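3.2 対象とした部屋と物品の記録

調査はRudportにある小規模オフィス5室で、9週間にわたって行った。いずれの部屋も執務と梱包作業を兼ねており、専用の倉庫をもたない。本節では、このうち最も物品の多かったB室について、作業卓とその周囲の使われ方を述べる。 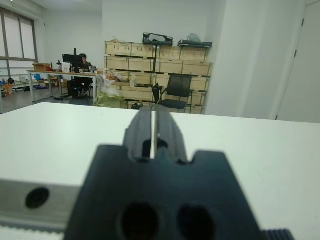
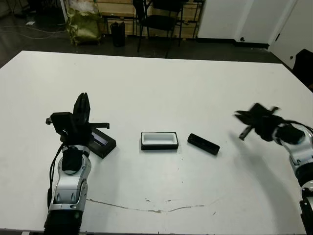 図4 B室の白い作業卓。1枚目は卓の奥の執務机と木箱の棚を含む。2枚目は卓上の黒いケース、内側が白いトレイ、黒い蓋。

記録の対象は、持ち出し、返却、仮置きの三つの行為とした。仮置きとは、物品が登録上の定位置以外に置かれ、その日の終業時まで動かされなかった場合を指す。記録は在室者が所定の用紙に記入し、週末に著者らが物品台帳と照合した。台帳にはBekitzの書式を用い、箱の中身も一点ずつ登録した。5室を合わせた登録物品は1340点である。

B室の定位置は、作業卓、執務机、壁際の棚、窓下の四つに区分した。棚の木箱は中身の種別ごとに分けることになっているが、種別の札は調査開始時点で一部が失われており、どの箱に戻すかは在室者の記憶に頼っていた。窓下には当初、定位置の指定がなかった。予備調査の段階でここに物品が集まることがわかったため、本調査では独立した区分として扱った。

期間中にB室で生じた仮置きは80件であった。多かったのは窓下と床で、作業卓の上は比較的少ない。卓上は次の梱包作業の前に片づける必要があり、残った物品がそのつど別の場所へ移されるためと考えられる。移された先で定位置に戻る例は少なく、床に置かれた袋類は翌週まで残ることもあった。

蓋と本体が分かれる容器では、片方だけが返却される例がみられた。蓋が卓に、本体が棚にある場合、用紙の記入は人によって異なり、返却とする者と仮置きとする者がいた。集計では、両方が同じ区分にそろった時点で返却とみなした。この扱いによる件数への影響は4.1で検討する。

なお、Dramvilleの先行調査では私物を除外しているが、本調査では床や棚に置かれた私物も、物品の置き場所を占める場合に限り備考欄に記した。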